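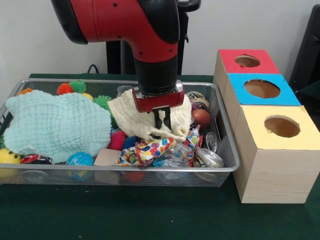
News & Stories | Home and Family

Skandum is happy to share that its toy basket swap returns in February, bigger and friendlier than before, with 119 families already signed up. Bring along whatever has piled up at home, from spiky sensory balls to soft muslin cloths, and go home with something new to you!

"My two boys would trade every toy they own for one more bumpy ball," says organizer Anastasia Andreadis. Doors open at 10 in the morning, and wire baskets will be set out for sorting.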